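Home | Notebook | Materials | Label Archive | Contact

October 9, 2023
Walaleck Workshop, shared notebook

Relabeling the sample drawers, continued

Picked up where the September entry stopped. The count in the register is 1,354 samples. That includes the offcuts in the flat drawers but not the rolled material on the top shelf, which has its own list and is in decent shape.

Main problem is still the old labels. The paper ones from the Radulović batch have gone brown and the glue has let go along the short edges. On smooth samples they come off whole with a fingernail. On anything with a grain or a weave they split, the face comes away and the backing stays put. I am leaving those alone for now and putting the new label beside the old one.

Tried the Skemari stock today, matte side, in the small size. Wrote on it with the pigment pen, the soft pencil and the ballpoint. The ballpoint skips at the start of a stroke. The pigment pen is good if it is left alone for a few minutes, and smears if the labels get stacked too soon. I spoiled a whole sheet that way before lunch. Pencil is the easiest to read under the desk lamp and the easiest to rub out by accident. Going with the pigment pen and spreading the sheets out on the windowsill.

Adhesion check, set up last month: 42 test labels on spare material, kept in the drawer by the outside wall where it gets damp. Opened it this morning. 13 had at least one corner up. All of those were on cork, felt or raw board. Nothing had lifted on metal, glass or the coated papers. The Jenditel labels did slightly worse than the Skemari on board and the same everywhere else, and they cost more, so I see no reason to reorder them. Use up what is left of the roll on the glass samples.

For cork and felt I think we should stop sticking anything to the sample itself. A string tag through a punched hole works, and we have the tags. Felt will take a stitch. Cork crumbles if the hole is close to the edge, so punch well in.

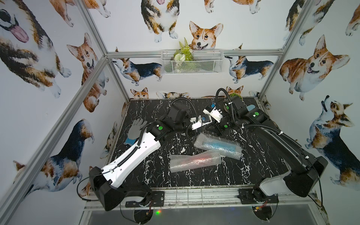
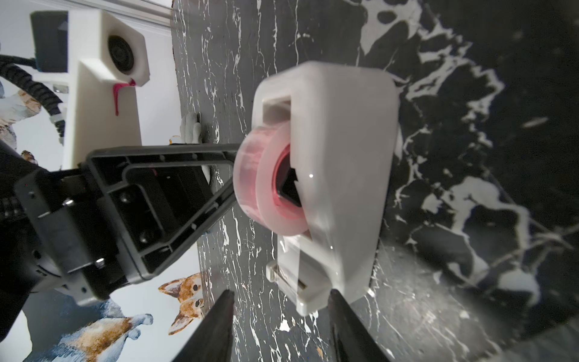
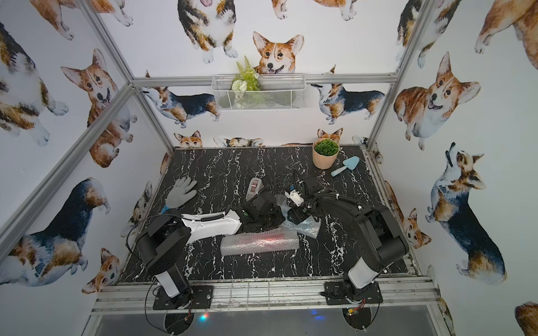

Marble-pattern tabletop in all three. Tape dispenser in the middle picture.

Numbering. The old scheme put the material first, then the drawer, then a running number. It falls apart every time a drawer gets rearranged. I have been writing the running number only, with the material spelled out underneath, and keeping the drawer in the register. If a sample moves, only the register changes. The downside is that you can't tell where a stray piece belongs by looking at it. I can live with that. Whoever finds one can look it up.

Two number clashes so far, both in the laminates. Somebody restarted the count partway through a page. I gave the later ones new numbers at the end of the list and left the old number in brackets in the register, so old job sheets still make sense.

Drawers done to date: 18. The veneers took the longest. A good many had been put back upside down with the label face to face with the next sheet, and the glue had printed a pale rectangle on the neighbor. Light sanding took most of it off the oak. Did not try it on the walnut. I put tissue between those and wrote "mark on face" in the register for each one.

Things to sort out:

- Need more tissue. The pack on the shelf will not cover the rest of the veneers.
- The register printout is hard to read where lines wrap. Try it sideways with a smaller margin.
- Corner rounder is dull. Square corners lift first, as far as I can tell from the damp drawer, so it is worth getting it sharpened before the next lot.
- Decide what to do with samples that have no entry at all. They are in the tray under the window. Some are plainly scrap but a few have supplier stamps on the back.
- Ask whether anyone still uses the color code dots. I have not been replacing them. If they matter for quoting, tell me now, before I get to the paints.

Left the test labels where they were, including the lifted ones. Will open the drawer again at the end of the month and mark any new corners in red on the same sheet.

Next up is the plastics cabinet, bottom shelf first. The big acrylic sheets have protective film on them and most of the labels are stuck to the film, so every one of those needs a new label on the sheet itself before the film gets peeled.

Contact the workshop | © 2023 Walaleck Workshop | Back to top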